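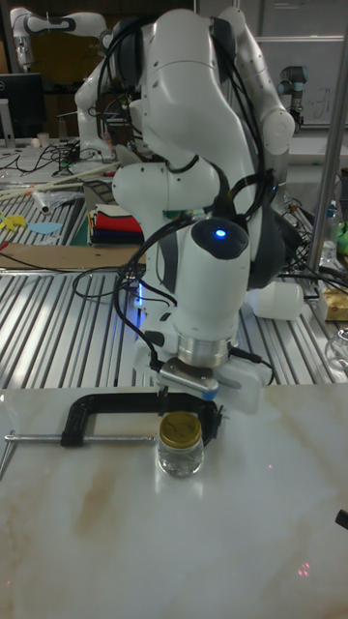

**图 3** 桌面抓取实验平台。夹爪位于带金色旋盖的小玻璃罐上方，旁边平放一只黑色 C 型夹。

### 4.2 透明物体与细长金属件的抓取

本节讨论 Tindow 策略在两类“难缠”物体上的表现。透明玻璃几乎不给深度相机留下可用的点云，螺杆一类的细长金属件又容易产生高光，再加上大理石台面本身会反光，三种干扰叠在一起，正是我们最想啃的硬骨头！图 3 中的玻璃罐与 C 型夹即属于这两类。

训练集共 2197 条遥操作轨迹，由 Rui Mota 设计采集流程，Ward Van Leeuwen 负责标注复核。测试时每种物体组合重复 18 次，物体位姿随机给定，策略不接收任何物体模型。与基线 Doolan 相比，Tindow 只改动了一处：在末端下降阶段，以腕部力矩残差修正视觉估计的高度（修正频率 400 Hz）。

改动虽小，效果却让我们相当兴奋。基线在玻璃罐上的失败大多出在高度估计，夹爪往往停得过高，指尖只擦到盖沿；加入残差修正后，这类失败明显减少，而且策略学会了先轻触罐盖、再张开手指下探，训练数据里并没有专门示范过这个动作。C 型夹的情况复杂一些：抓弓形框架较稳，抓螺杆时工件仍会绕杆轴转动，T 形手柄的位置也会影响闭合。

我们另外抽取了 217 条失败片段逐条归类，结果见附录 B。螺杆打滑的问题尚未解决，目前正尝试在 Skirner 仿真器中加入滚动摩擦项。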